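**Jesero lake house, Lodunberg – whole house for sale**

Reference 2081. Offered by Brumano Property.

Lodunberg is a small town at the north end of the lake, and the Jesero house stands on its quiet side, a short walk from the landing stage. The house was built in 1953 as a summer home and was later made warm enough for living all the year. It has 176 square metres on two floors and it is sold together with the garden and the boat shed. 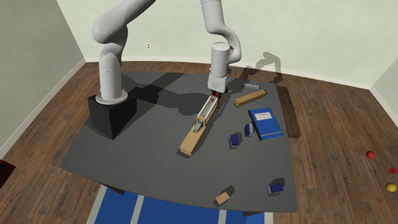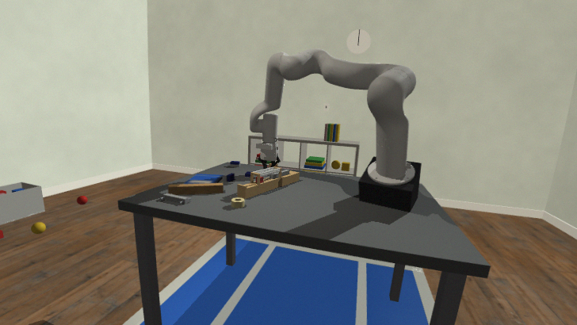
On the ground floor you find the entrance hall, a kitchen with a door to the garden, the dining room and a large living room with a stove. The windows of the living room look to the water. In winter, when the trees have no leaves, you see also the church of Lodunberg on the other shore of the bay. There is a small toilet under the stairs and a cold pantry, which keeps its temperature well even in July.

The first floor has three bedrooms and one bathroom. The largest bedroom goes over the full width of the house and could be divided again, as it was in the first years. The old door opening is still in the wall of the corridor, closed with a panel that can be taken out without much work.

**Technical details**

| | |
|---|---|
| Type | Detached house |
| Living space | 176 m² |
| Year of building | 1953 |
| Bedrooms | 3 |
| Bathrooms | 1, and a separate toilet |
| Heating | Heat pump, wood stove in the living room |
| Water and drains | Connected to the town network |
| Parking | Two cars on the drive |
| Distance to the lake | 300 m |

The roof was covered new by the present owners, and at the same time the attic was insulated. The attic is not included in the living space. It is dry and has light, and many neighbours have made an extra room of theirs, but for this you would need permission from the town. We can give you the form and tell you which office is open for questions.

The electrical system was renewed in the kitchen and the bathroom only. In the bedrooms it is older – it works and has been checked, but a buyer who wants to change the floors should think about doing the cables at the same moment.

**The garden and the shed**

The garden goes down in two steps towards the lane. There are apple trees, one walnut and a piece of flat grass behind the kitchen. The shed stands at the lower end. It is long enough for a rowing boat and has its own gate to the lane, so the boat does not need to pass the house. Please note that a mooring place at the landing stage does not belong to the property. These places are given by the town, and at the moment there is a waiting list.

**Living in Lodunberg**

The town has a primary school, a baker, a doctor and one small supermarket. Market day is Tuesday. For bigger shopping most people drive to Dunbar, where there is also the railway station. The bus to Dunbar stops at the top of the lane, every hour on working days and less often at the weekend. In the high season the road along the lake can be slow in the afternoon, but the lane itself has no through traffic.

**Viewing and price**

The price is given on request. Viewings are possible on working days after 3 p.m., and at other times by agreement. Please write to the Brumano office with the reference number and tell us how many persons will come. The floor plans, the energy certificate and the report about the roof can be sent before the visit.

The house can be free three months after signing. The stove, the kitchen cupboards and the garden bench stay, all other furniture will be taken out.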